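Paint colors, again

Ok so quick post, lunch break, sandwich in one hand. We are still painting the apartment. Still. I said it would be done by the end of January and then the hallway happened.

Purple and green was the idea for the back bedroom. Gray walls all round, then something loud in the middle.

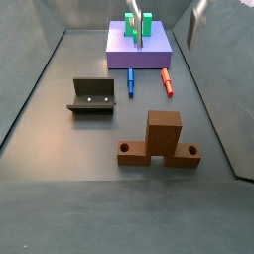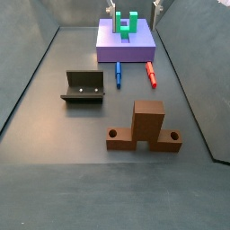

Page last changed: February 16, 2018

Anyway. Where we are now.

Hallway is finished, two coats, plus a third on the bit by the light switch where the old yellow kept coming up like a bruise. Kitchen is half done. Bathroom not started and I don't want to talk about the bathroom.

The paint. Lots of you asked. We went with Cultico for the walls, the flat one, and Plosumov for the trim. Cultico goes on nice but it spatters. Hair, glasses, the cat's water bowl. Plosumov smells awful for a day and then it's fine, levels out really well, hardly a brush mark. Would buy again. Probably in a smaller can, I have so much left over and no doors left to put it on.

Samples! Get samples. I had 14 little cards taped up over the couch and picked from those and it was a mistake. The cards lie. A gray that looked warm at the store went baby blue by four in the afternoon. So then I bought sample pots and painted squares straight on the wall, and THEN had to sand the edges of the squares because you could see them through the real coat. Paint your squares on a big piece of cardboard. Move it around the room. Look at it at night with the lamp on. I know, everyone says it, I didn't listen either.

Tape. The cheap tape is no good. Pulled a strip of old paint clean off the window frame, right down to the wood, maybe a foot long. Switched to the Shawky tape after that and no more trouble, but pull it while the paint's still a bit soft and go slow, back over itself. I left one run on overnight and had to cut it off with a knife. Not fun at 11 at night.

Money, for the people who like that part. Had 1000 dollars set aside for the whole place. Paint was ok. What killed it was all the other stuff, rollers, trays, drop cloths, filler, sandpaper, more rollers, a second ladder becuase the first one wobbled. There's maybe enough left for the bathroom ceiling if I don't buy lunch for the rest of February.

Things I'd do different:
Wash the walls first. Properly. The kitchen had a film of grease on it you could write your name in.
Take the outlet covers off, don't tape round them.
Ceiling before walls. Yes I did it the wrong way round in the hall. Yes there are drips.
Wrap the roller in a plastic bag between coats, it keeps fine till the next day.

The back bedroom is on hold. Still like the gray, mid gray with some blue in it, no white trim, just let it all run together. Purple for the dresser and green somewhere, a lamp or a chair, not decided. My sister thinks it'll look like a candy store. Could be worse.

There was a chair in the thrift store in Dresbridge, good shape, ugly brown, 12 dollars, and I walked away from it like an idiot. Went back and it was gone. So if anyone sees a chair with straight arms and no cushion let me know in the comments.

Ok got to run, sandwhich is finished and so is lunch. Kitchen pics when there's a kitchen.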